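26 September 2018

Up at six to start on the hall. The old paper came away in long strips by the stairs and in crumbs by the front door, where somebody had painted over it. I filled three trash bags before breakfast. Under the green stripe there's a brown paper, and under that bare plaster the color of weak tea. The plaster is sound except for a soft patch near the light switch. 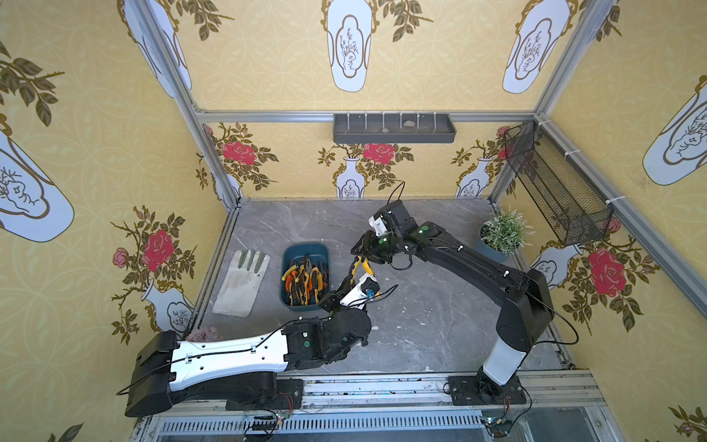 Money

Coler came back with a price of $1,216 to do the hall and stairs, paper not included. Angelica had the same people for her dining room in February and was happy with them, but I can't see spending that on a space I only walk through. If I hang it myself I need paste, a long table, a decent brush and the paper. I set aside $600 for everything. The steamer is Afroza's, so that costs nothing, though I owe her a new hose clamp.
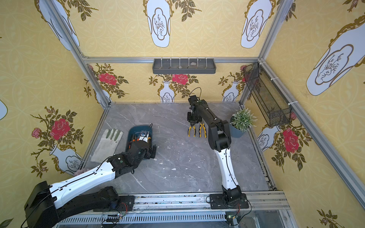 The steamer worked well on the lower wall. Above the stairs it was slow going, because I could only reach so far from the ladder and the water kept running down my sleeve. I stopped at noon, ate a cheese sandwich on the bottom step and then did the part over the kitchen door. There's still a strip left under the ceiling. I'll want a plank across the landing for that and I don't own one.

Choosing

Went to Prullow after lunch and brought home four samples. Taped them up beside the coat hooks and looked at them with the light on and off.

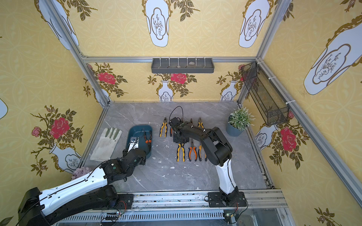

The hall gets sun for an hour in the morning and is dim after that, so dark paper is out. I liked a gray leaf at first, but next to the floor it looked cold. The small blue check is fine up close and a blur from the stairs. Angelica thinks I should go for a big pattern and stop being careful. I wouldn't mind yellow, but roses and vases on yellow, like the paper lining that booth, would be a lot in a space as narrow as mine. The fourth sample is a cream with a thin fern on it. It's the one I keep going back to. Left it up overnight anyway.

Called Afroza about the soft patch. She said to cut it back to the firm edge, dampen it, and fill it in two goes. I bought filler and a wider knife on the way home from Prullow. First coat is on. It sagged a little at the bottom and I'll have to sand it.
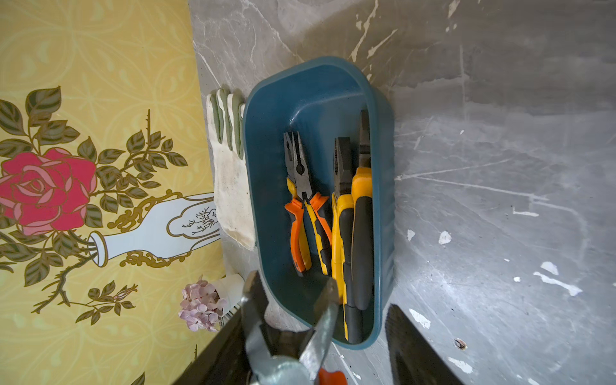
How long should the filler dry before I put up paper? The tub says a full day for each coat, so I'll leave the wall alone until both are hard and do the ceiling strip in the meantime.

Shoulders sore. Bath, then bed by nine. Return the empty sample tubes and ask about a plank.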